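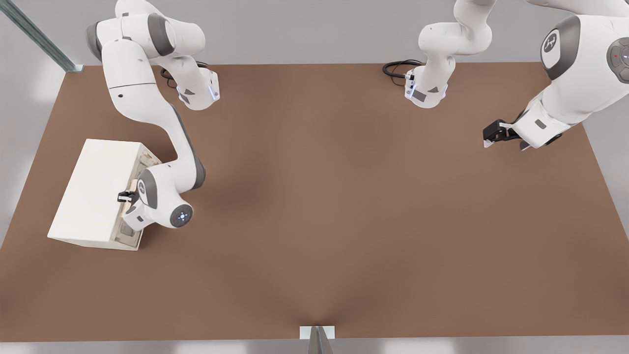 The salt road, end to end

Four towns, one old track, and a pair of boots that should have been retired in the spring

29/08/2023

Pircombe first. Always Pircombe first, because the bus stops there and nowhere else, and because the bakery by the stop opens at six. Buy two rolls. Buy three. There's no food again until Padalard and that's a long day off.

The salt road runs from the coast flats up over the ridge and down to the river, 30 miles if you go by the old stones and a bit more if you lose them, which you will, in the woods above Holanda. People used to haul salt along it by mule. Later by cart. Then the railroad came through the next valley over and the whole thing went quiet, and grass grew up the middle, and that's how it has stayed. Half of it is a farm lane now. A mile or so is somebody's driveway. The rest is yours.

I walked it in three days. Four is better.

Out of Pircombe the track goes straight at the hill. No switchbacks, mules don't seem to have needed them. Sunken between banks, roots on both sides, shade the whole way. Wear something with grip. The clay is slick even in August and I went down on one knee before I'd finished my first roll. A woman coming the other way with two terriers told me to walk on the left, always the left, and then didn't say why. She was right though. Left side has stone under it.

At the top there's a gate and a view. Salt pans behind you, gray and pink, laid out in squares. In front, nothing but sheep country. The wind up here is steady and a bit rude. Jacket on, jacket off, jacket on.

What were they paid, the salt carriers? Not much, and mostly in salt. The little museum in Holanda has an account book under glass, open to a page from a bad winter, and the ink has gone the color of tea. One line just says "mule lame, 364 lb left at gate." No word on whether anybody went back for it. I stood over that page a good while. The museum is one room above the post office and you have to ask downstairs for the key. Closes for lunch. Closes early too, some days, so go in the morning if you can.

Holanda itself is a sweet place, built sideways along a slope so every house has a front door on one street and a back door on another, a floor up. There's one inn. Beds fine, walls thin, supper very good. Mutton with capers, potatoes boiled in their skins in water so salty they come out with a white crust on them. You eat them with your fingers and some kind of green sauce, and then you drink about a gallon of water. I had them both nights. (I stayed two nights becuase of the knee.)

The salt, by the way. You can still buy it. Coarse stuff, damp, comes in a paper bag tied with string, and the paper goes soft in your pack. Double bag it. The fine white kind is for tourists and the people at the inn will tell you so. Spring salt is bitter, they say, and autumn salt is sweet. I couldn't taste it. I nodded.

On the second stage the woods. Old chestnut, mostly, some of it coppiced and long since let go, so the trunks come up in clumps like hands. The marker stones are knee high with an S cut into them and a lot of moss on the S. Scrape with your boot before you decide you're lost. I missed one at a stream crossing and followed a very convincing path for forty minutes to a shed. Nice shed. Wrong valley. The map sold in Pircombe shows a bridge at that stream and there isn't one, there's a fallen tree, and you cross below it on the flat rocks and then go hard right. Hard right. Straight on is the shed.

After the woods the ridge. This is the part people come for and I see why. The high point is 3376 feet and marked by a heap of stones with a pole in it, and from there the track runs along the crest for an hour with the ground dropping off on both sides. Skylarks. Cloud shadow moving over the pasture. I'd been thinking about work all the way up and then for an hour I wasn't, and I only noticed when it came back.

No water on the ridge. None. The spring on the map is a wet patch with a cow in it.

Tesance sits in the dip on the far side. Used to be bigger. There was a toll here, a market, and by one count 284 mules stabled in a single night, the week of the October fair. Now it's a church, a pump that works if you're patient, and nine or ten houses with good vegetable gardens. The stables are still standing. Long low buildings with rings in the wall at mule height, one of them roofed over again and used for hay. You can put your fingers through the rings, they're worn thin at the bottom where the rope pulled. Swallows all through the rafters.

The fair still happens, sort of. Second weekend of October, a tent, cheese, a man who sharpens knives. If you can time your walk for that, do. The chestnuts will be coming down as well and the woods will be a different color altogether. Rooms are another matter. Tesance has two, both in the same house, both with the same very large wardrobe. Call ahead. Call again, the phone's in the kitchen and they're usually outside.

Supper there was bean soup and a whole plate of tomatoes. Bread with the local salt on top. I was asleep by nine.

Then down. The last stage is the gentlest and the one my knee liked least. Long easy grades, hedges, the river showing and hiding again. The track turns to gravel, then to tarmac, and you start meeting cars. Blackberries all along here at the end of August, so no speed was made. A farm near the halfway point sells eggs and plum juice from a box at the gate, coins in the jar. Bring small change, I had none and left a bill and drank three bottles to feel better about it.

Padalard is where the salt went onto barges. A big handsome quay, much too big for the town now, with the warehouse doors painted green and most of them shut. One is a café. Sit outside, order the fried river fish, take off the boots. Mine came off in two pieces. The sole had been going since the ridge and I'd tied it on with the string from the salt bag.

I'd thought there would be a plaque or something, an end point. There's a ramp going down into the water with grooves cut in it so the mules wouldn't slip. That's the end. Kids fish off it.

If you go

Getting there: bus to Pircombe from the coast, one early, one late. The early one leaves you a full day. From Padalard there's a train, slow, windows that open.

When: late spring or from now through the middle of October. High summer is too hot on the ridge and in winter the gate above Pircombe is sometimes drifted shut.

Where to sleep: the inn at Holanda, the two rooms at Tesance, and a choice of three or four places in Padalard. Camping is tolerated below the ridge, ask at the nearest farm, and never up in the hay meadows before they're cut.

What to carry: two liters of water for the second day, at least. A stick for the clay. Small change. A spare bag for the salt. Plasters. Better boots than mine.

Dogs: fine on a lead, there are sheep for most of it and the sheepdogs have opinons.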